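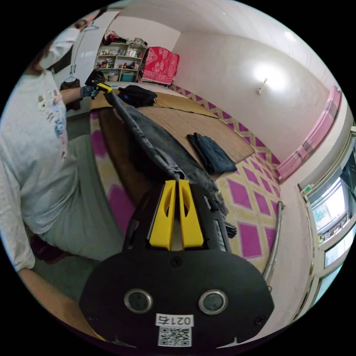
Bristden 공개일 다녀온 분 계세요?

gkouris: 안녕하세요, Christos Kouris입니다. 한국어가 아직 서투릅니다. 7월에 Bristden 공개일을 방문했습니다. 손에 드는 그리퍼로 옷을 잡고 펴는 시연이 제일 기억에 남습니다. 저도 3번 해 보았는데 바지가 어려웠습니다. 천의 끝을 잘 잡아도 가운데가 처집니다.

무른두부: 저는 오후 2시에 들어갔어요. 설명은 좋았지만 로봇이 혼자 개는 건 못 봐서 아쉬웠습니다.

gkouris: 그 의견에는 조금 반대합니다. 사람이 어떻게 잡는지를 먼저 보는 것이 저에게는 더 유익했습니다.

세탁소집아들: 바닥에서 개는 건 실제 작업장과 달라요. 저희는 다 작업대에서 합니다. Jatdale 시연은 작업대 높이였어요.

gkouris: 높이는 맞는 말씀입니다. 다만 Jatdale에서는 수건만 접었다고 들었습니다. 혹시 제가 잘못 알고 있으면 고쳐 주십시오.

세탁소집아들: 수건하고 베갯잇이요. 바지는 없었네요.

최근 글
- Escobar 견학 신청 방법
- Billdale 시연 후기 (14)
- 그리퍼 손가락 교체 질문

댓글
Gonçalo Fonseca: 다음 공개일에는 셔츠도 해 보고 싶습니다. 단추가 걱정입니다.
무른두부: 주차는 Billdale 쪽이 편해요.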